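Trarkmont Jobs: Paid Reviewers Wanted to Live With a Cleaning Kit and Complain About It

Stirnero makes the Meler kit, a head-worn camera and a small box of software that learns chores by watching a person do them, then teaches them to whatever service robot the customer has already overpaid for. The sales brochure says it learns "any wipe-down task in an afternoon." We have read the brochure several times. We would now like some people who did not write it to try the thing out.

We are hiring 3 lead reviewers and taking on 117 part-time participants. Leads are employees, with a contract and a desk. Participants are paid by the session and keep their own hours, within reason. Reason ends at 9 p.m., when the building alarm goes on.

The job is cleaning. We mention it early because the last ad said "human demonstration specialist" and a number of applicants turned up in very nice shoes. You will put on the camera, pick up a cloth, and wipe gym equipment, counters, door handles and chair arms while the kit watches. Then you will run the kit's playback and write down what it got wrong. Expect to use a lot of ink. 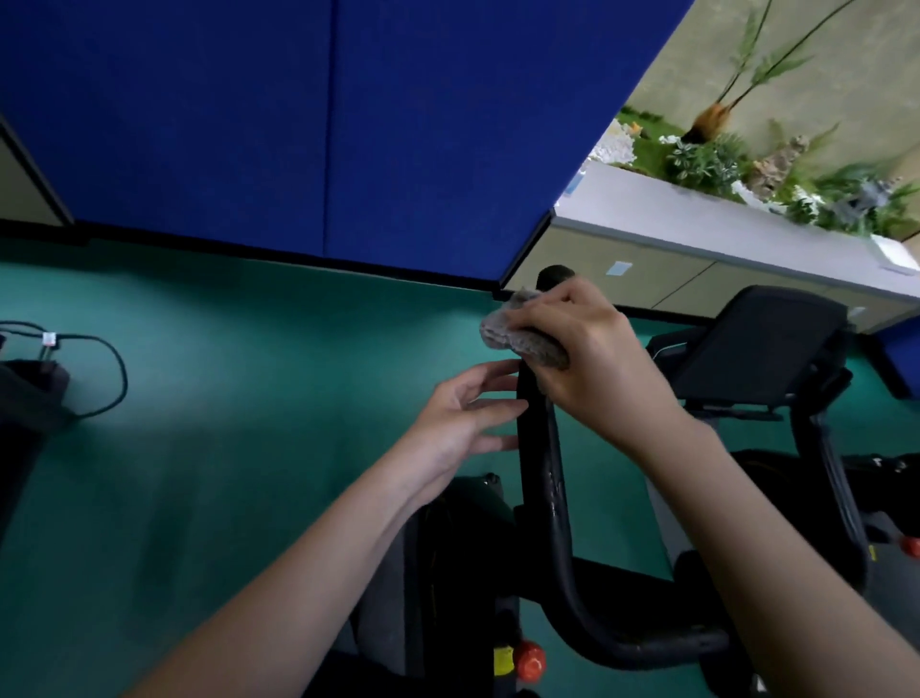
Trarkmont, October 4, 2019

A session looks much like that: one hand on the cloth, the other free, and an exercise bike that has no opinion on the matter. Curved posts are on the list for every participant. Flat surfaces flatter the software, and the customers who write us the longest letters all own things with bends in them.

What a participant does

You sign up for sessions of 200 minutes, breaks included. Each one has a task sheet with the items to be wiped and the order to wipe them in. Please clean the way you would at home if company were coming. Cleaning the way you would if company had canceled is a separate study, and it filled up fast.

After the wiping comes the form. It asks whether setup made sense, whether the camera strap hurt, whether the playback matched what you did, and whether you would spend your own money on this. The last question has a large box. Use it.

What a lead reviewer does

Leads run the sessions, read every form and turn the whole heap into a report that Stirnero has agreed in writing not to edit. You will report to Iara Durán, who runs the review at Negussie, the testing firm that is handling this on Stirnero's dime. She has a low tolerance for the word "seamless." You should be able to write a plain paragraph, fix a strap buckle and tell an engineer that his favorite feature is the one everybody hates.

Experience in janitorial work counts for more than a degree here. If you have both, come in and tell us how that happened.

Pay and particulars

Participants get $200 a session, paid the same week. Leads are salaried, with health coverage and paid vacation, through the end of June. Coffee is free and tastes like it.

You need to be 18 or over, able to stand and bend for most of a session, and fine with your hands and forearms being recorded. Faces are not recorded unless you find a mirror, and the task sheets steer you away from those. Tell us about any allergy to cleaning sprays when you apply. Cloths are supplied. Please don't bring a favorite.

Current Stirnero employees can't take part, and neither can their spouses, however candid.

To apply

Send a short note to Fitzgerald Haddad at the Negussie front office in Trarkmont. Say which role you want, which hours suit you, and name one household gadget that let you down. Resumes are required for the lead jobs only. Cover letters will be read if they fit on a page.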